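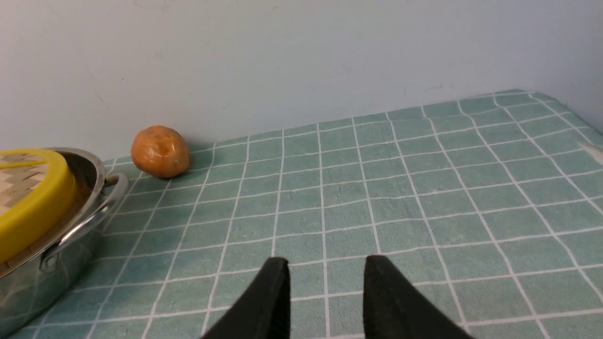

4. Covering the table

The Arkonstead kitchen table comes with a bare top. It can be used that way, but a cloth protects the finish from pots, cutlery and food acids. Any cloth that clears the floor will do. Complete section 3 (leveling the legs) before you start.

You will need:
- one tablecloth, washed and dried
- a dry lint-free cloth
- four cloth clips (bag C in the hardware box)
- a tape measure

4.1 Choosing the cloth

The cloth should hang at least 6 inches over each open side. The side that stands against the wall can have less.

A cloth with a printed or woven grid, such as pale green with thin white lines, is easier to set straight than a plain one. Use the lines as a guide along the front edge of the table. Woven lines are often a little wavy. Line up the cloth by one long line near the middle and ignore small bends in the others.

Note: New cotton cloths shrink. Wash the cloth once before measuring it. Check the care label for the temperature.

4.2 Fitting the cloth

1. Wipe the table top with the dry cloth. Crumbs left under the fabric will mark the finish when something heavy is set on them.

2. Pull the table away from the wall far enough to reach behind it. Two people should do this. Lift the table by the apron. Do not drag it.

3. Lay the folded cloth in the center of the top and open it toward the two ends, then toward the front and back.

4. Choose one line of the pattern and set it parallel to the front edge. Measure from the line to the edge at both ends. The two measurements should match.

5. Smooth the cloth from the center out with the flat of your hand. Light creases will drop out in a day or two.

6. Fold the cloth down over the open end of the table. Make one flat fold at each corner and press it with your fingers.

7. Fit one clip at each corner. The long arm of the clip goes under the table top.

8. Move the table back to the wall. Stop when the back edge is just short of touching. The cloth must not be pinched between the table and the wall, or it will pull out of line when the table is bumped.

CAUTION: Keep fingers clear of the back edge while moving the table. The 6-seat model is heavy and can shift suddenly on a hard floor.

Note: Off-white and other light walls show scuffs where the table meets them. If this matters to you, fit the two felt strips from bag D to the back edge before step 8. Leave them off if you move the table often. They collect dust.

4.3 Placing pots and food

Stainless steel pots can stand on the cloth once they are cool enough to hold in your bare hands. Anything hotter needs a trivet. The cloth does not protect the top from heat, and the clear coat underneath can turn cloudy even when the fabric looks fine.

1. Set heavy pots down flat. Do not slide them. A pot that slides will drag the cloth with it and may undo the clips.

2. Keep pots clear of the front edge, with handles turned in.

3. Dry the bottom of a washed pot before setting it down. Water held between metal and cloth soaks through in about 40 minutes and may leave a ring on the top.

4. Put loose round items, such as potatoes and whole fruit, toward the wall side. They are less likely to roll off there. Use a bowl if there are more than a few.

5. Lift fruit and vegetables once a day and check underneath. A soft spot will stain most cloths overnight.

CAUTION: Do not cut on the cloth. Use a board at least as wide as the food, with a damp towel under it to stop it from slipping.

CAUTION: The total load on the table must not exceed 100 pounds. This includes small appliances.

4.4 Cleaning

Daily: Shake the cloth outdoors or brush the crumbs into your hand. Wipe spills at once with a damp sponge, working from the outside of the spill to the middle.

Weekly: Take off the clips, remove the cloth and wash it. While it is off, wipe the table top with a barely damp cloth and let it dry completely before covering it again.

Wall: Small marks behind the table usually come off with a soft eraser or a little dish soap in water. Test a low spot first. Flat paint may turn shiny if it is rubbed hard.

Do not use a spray polish on the top. It makes the surface slick and the cloth will creep.

4.5 If something is not right

The cloth slides forward: Check that all four clips are under the top and not just under the hem. If they are, the top may have polish on it. Wash it with mild soap, dry it and refit the cloth.

The pattern runs at an angle to the wall: Check it against the table edge first. If it is straight there, the table is standing at an angle. Move the table and leave the cloth alone.

The cloth bunches at the back: The table is too close to the wall. Pull it forward slightly and smooth the back edge by hand.

A round item will not stay put: Check the top with a level and go back to section 3.

Replacement clips and felt strips are sold as one kit, part number 556. Order it with the form on the last page.

Continue with section 5, Fitting the drawer.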